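Cold bedrooms linked to more broken sleep, survey finds

2024-11-28

14 comments — 37 shares

People who go to bed in a cold room wake more often in the night than those who sleep somewhere a little warmer, according to a survey carried out in Brornarwood.

The work was led by Serena Villa, a sleep researcher, who asked 1000 adults to keep a diary for two weeks in October. They wrote down when they went to bed, how often they woke and how warm the bedroom felt.

Almost 60 per cent of those who called their bedroom "cold" or "very cold" said they woke at least twice on most nights. The figure was lower among people who described the room as cool or comfortable, though Villa said the difference shrank once age was taken into account.

"Most advice tells people to keep the bedroom cool, and that is still sensible," she said. "But there is a point where cool becomes cold, and then you start waking up to pull the covers back over you."

Many of the homes in the survey were built before 1960 and have solid walls, which lose heat quickly after the heating goes off. People in these houses were more likely to report waking in the early hours, between three and five o'clock.

The diaries also asked about dreams. Those who woke often remembered more of them, but did not describe them as more unpleasant. Villa said this was expected, as people tend to recall a dream when they wake during it or just after.

The survey has limits. Nobody's room temperature was measured, and people who sleep badly may be more likely to notice that they are cold. A second stage, planned for next winter, will place small thermometers in bedrooms and compare the readings with the diaries.

Until then, Villa suggests simple steps — warm socks, an extra layer that can be pushed off easily, and a hot drink without caffeine an hour or so before bed. She does not recommend leaving the heating on all night.

Anyone whose sleep has been poor for more than a month should speak to their GP, she added, whatever the temperature of the room. 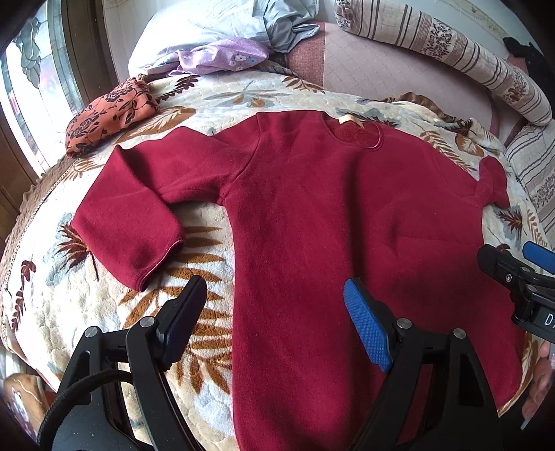

An extra layer can help on cold nights.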